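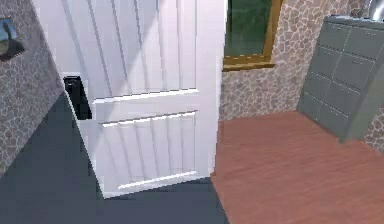

Paneled door standing partway open.

Search this site Enter keywords Go

Ploditz Home Access Program
Progress report to the Starelell Fund, April

The program helps older tenants in Ploditz stay in their homes by paying for small changes to entrances, hallways and bathrooms. This report covers the second half of the grant period.

Applications and visits

We received 134 applications in the period, most of them from the Kurek district. Home visits have been completed for all applicants on the ground floor list. Visits in the Irnov blocks began later than planned – the housing office changed its key system in the winter – and 12 are still to be scheduled. Applicants have been told of the delay by letter.

Work completed

Work has been finished in 49 homes. Grab bars and raised thresholds account for the largest share of requests, followed by better hallway lighting. The upper limit for a single household remains $800, and larger jobs are referred to the city repair scheme.
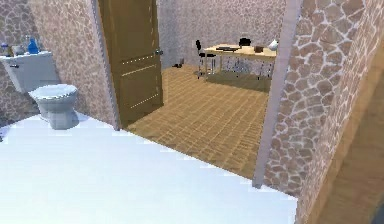
Image: Ploditz Home Access Program

Bathroom requests take longer to approve than other work, as the landlord must sign a separate consent form. We have agreed on a shorter form with two of the main landlords and expect to use it from the next quarter.

Budget

Spending is within the approved total. Printing costs were higher than forecast and were met from the travel line. We ask the Fund to approve this transfer – no additional money is requested.

Next period

The remaining Irnov visits will be given priority. A revised tenant guide is in preparation.

Related items
Tenant guide to small repairs
Landlord consent: common questions
Kurek district visit schedule
Previous report to the Starelell Fund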